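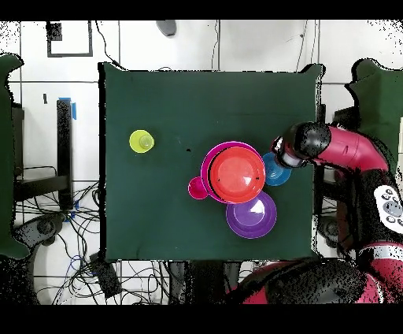 Vornside Teach Kit, part no. 2291

The Teach Kit adds demonstration recording to an existing arm and gripper. The operator either guides the arm by hand or drives it from the Irix handheld controller. Both modes write to the same log format, and a session may switch between them without a restart.

Typical work is tabletop handling: cups, bowls and plates on a plain cover, with the gripper approaching from above. Nested and touching dishes are supported. Use a matte cover in one solid color where possible; glare on glossy plastic can upset the depth channel.

Specifications
Supply: 48 V DC
Demonstrations per storage module: 300
Camera inputs: 4
Hand guiding: yes, with gravity compensation
Remote control: wired only

In the box
Recorder unit
Irix controller with cable
Wrist adapter plate
Calibration card

Not included: arm, gripper, cameras, table.

Compatibility
Requires Nimalari firmware dated August 12, 2021 or later. Older controllers record joint positions but drop gripper force.

Ordering and integration questions: Juwita Krishnan, Vornside applications desk. Storage modules are sold separately.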